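Detecção de contato com tecido: notas sobre a troca do critério de preensão

25 de outubro

Continuação das notas de setembro sobre o planejador de preensão. Quem chegou agora precisa saber só o seguinte: o pacote se chama Kekside, roda sobre o simulador Heltow, e a tarefa é levantar uma bolsa de tecido pelas alças com uma garra de dois dedos. A câmera fica no punho. Política treinada com demonstrações teleoperadas, depois avaliada em cena doméstica sintética, com piso de madeira e alguns móveis.

O critério antigo de sucesso da preensão era a abertura da garra. Se, depois do comando de fechar, a distância entre os dedos ficasse acima de um limiar, o estado passava para "segurando". Funciona com caixa, caneca, garrafa. Com tecido, não. Uma alça fina dobrada uma única vez deixa uma abertura quase igual à da garra vazia, e uma alça amontoada deixa uma abertura de objeto rígido. O limiar que aceita a primeira aceita também o ruído do controlador de posição. Passei boa parte de setembro ajustando esse número e não recomendo.

O que está em uso desde a última versão é uma combinação de três sinais: a abertura, o esforço nos dedos filtrado por uma média de 6 passos e a máscara de segmentação recortada na região entre as pontas. O terceiro é o que decide nos casos difíceis. A máscara sai da mesma rede que já alimentava o planejador, portanto o custo adicional é o recorte e uma contagem de pixels. Nada que apareça no perfil de execução.

A região de recorte é calculada por cinemática direta: projeto as pontas dos dedos na imagem, tomo o segmento entre elas e expando para os dois lados. No começo usei um retângulo fixo, calibrado com a garra aberta. Erro meu. Quando a garra fecha, o retângulo fixo passa a incluir tecido que está atrás dos dedos, fora da pega, e a contagem sobe sem que haja contato. Com a câmera no punho e uma bolsa grande, o fundo é quase sempre a própria bolsa, de um azul parecido com o da alça. A região precisa encolher junto com a abertura.

Mesmo com a região certa, a ambiguidade de profundidade continua. Alça na frente do corpo da bolsa, alça atrás do dedo, duas alças que se cruzam na projeção: a máscara binária não distingue nada disso. Testei separar "alça" e "corpo" como classes distintas. O Phelan, que é o nosso gerador de anotações, consegue exportar os identificadores por malha, e a alça é uma malha à parte, então o rótulo sai de graça. A rede aprende a separação sem dificuldade quando a alça está esticada. Quando está embolada entre os dedos, a fronteira some e a previsão oscila de um quadro para o outro. Uma histerese simples resolve a oscilação, com entrada mais exigente que a saída.

Sobre os números. Rodei 1,734 episódios na configuração nova, com o mesmo conjunto de sementes da antiga (o separador de milhar é o que o relatório cospe, não vou reformatar). Não publico a taxa de sucesso ainda, porque descobri no meio da análise que o avaliador contava como sucesso os episódios em que a bolsa subia presa por uma alça só. Se isso deve contar é uma discussão legítima - a bolsa sobe, afinal - mas o enunciado da tarefa fala nas duas alças, e o avaliador tem de seguir o enunciado. Separei 40 episódios para revisão manual, escolhidos entre os que trocaram de resultado entre as duas configurações. A maioria das trocas cai na mesma categoria: o critério antigo declarava a pega cedo demais e o planejador iniciava a subida com os dedos ainda em movimento.

Isso levou a outro problema, na máquina de estados. A transição de "fechando" para "segurando" era disparada no primeiro quadro em que a condição valia. Agora exige permanência, e há um tempo máximo de 300 ms para a confirmação, depois do qual o estado volta para "aproximando" e a garra reabre. O valor veio de olhar as curvas de esforço, sem otimização nenhuma. Quem usar outro controlador vai precisar de outro valor.

Mudanças menores na mesma versão:

O filtro de esforço agora é zerado ao abrir a garra. Antes ele carregava resíduo da tentativa anterior, e a segunda tentativa de um mesmo episódio parecia melhor do que era.

O passo de simulação do tecido foi desacoplado do passo de controle. O Jarkby, nosso agendador de execuções, aceita os dois valores em separado; o padrão continua sendo o mesmo para ambos, por compatibilidade com as configurações antigas.

A visualização de depuração desenha a região de recorte por cima da imagem do punho. Desligada por padrão, porque os quadros gravados com ela contaminavam o conjunto de treino se alguém esquecesse a opção ligada. Eu esqueci.

Pendências. O atrito entre tecido e dedo ainda é um único coeficiente, igual em toda a face, e os dedos que usamos têm a face rebaixada com borda saliente. O contato real com essa geometria se concentra na borda. No simulador a malha de colisão é uma aproximação convexa, que tampa o rebaixo, e a distribuição de forças fica otimista. Tenho um ramo com a malha decomposta em partes, mas o tempo por passo aumenta e ainda não medi se o comportamento da política muda o bastante para justificar.

Falta também tratar o caso de mais de uma alça na vizinhança dos dedos. O planejador escolhe a região de maior área na máscara, e área na imagem depende da distância à câmera. Uma alça próxima e irrelevante ganha da alça certa. Vou tentar ponderar pela profundidade antes de mexer em qualquer coisa na rede. 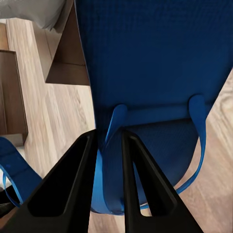
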